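Dec 31, 2024

Last workday of the year and I'm in here with cold coffee, trying to get the storm shelter siren timer to behave before March, when the tornado season stuff starts up again and everybody wants it yesterday.

Ran the Brenano wind log through the new filter this morning. 3,463 readings in, 2,217 left after it threw out the junk, and I'm pretty sure it's throwing out good gusts too (the fast ones, which are the ones we care about!). Oğuzhan thinks the cutoff is too tight. I think he's right, but I haven't told him yet.

The Jutby pressure sensor still drifts if it sits next to the heater vent. Moved it to the far shelf, left a note on it, please leave it there.

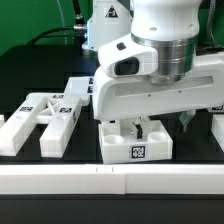 Siren timer

Old board held the alarm for 15 seconds and then dropped it, every single time. Swapped in the Canpolat relay and now it holds until I hit reset - finally! Want to try it on battery next, with the wall power pulled halfway through.

Tarık, if you read this before I'm back: the spare relays are in the Kosport box, and the filter script you want is the one ending in b. Don't touch the first one, I broke it.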